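手持ちグリッパの指先部品の比較について

本稿では、筆者が個人で進めている手持ちグリッパの指先部品の比較試験について、2月時点での経過を報告する。

比較の対象は2種である。一方はSkurnaの公開図面に基づいて出力した濃緑色の樹脂製指先、他方はBriretcombeより購入した軟質パッド付きの指先であり、いずれも同一の本体に取り付けて使用した。制御基板にはRindsideの旧版を用い、開度の記録のみを行わせている。

試験は、白色の卓上に置いた小物を把持し、30センチメートル離れた位置へ移す動作とした。各指先につき800回を予定していたが、軟質パッドについては途中で接着面に剥離が認められたため、貼り直しのうえ最初からやり直すこととした。したがって、現時点で完了しているのは樹脂製指先のみである。

樹脂製指先は、角のある物体に対しては安定した把持を示した。一方、円筒形の物体では接触が線状となり、持ち上げの際に回転する例が多かった。面の粗さを変えた部品も検討したが、出力の向きによる差のほうが大きく、結論を得るには至っていない。

取り付けについては、熱圧入の真鍮インサートを採用した。従前のタッピングねじでは着脱を重ねるうちに下穴が緩み、左右の指の角度を揃えることが困難であった。インサートへの変更後は、交換作業に要する時間も短縮されている。なお、圧入時に傾きが生じた場合は、樹脂が軟らかいうちに平板を当てて修正することが望ましい。

カメラの位置は、Chengの取付金具を用いて両方の指先が視野に入る高さに固定した。以前の位置では把持の瞬間に対象物が指の陰に隠れ、記録の確認に支障があった。照明は上方からの1灯とし、卓上の影が濃くなりすぎないよう拡散板を併用している。

軟質パッドの試験結果は、やり直しが完了した段階で改めて掲載する。
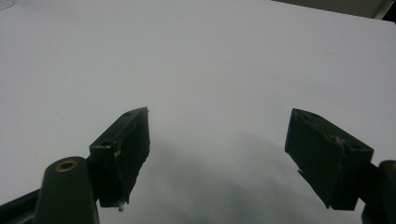
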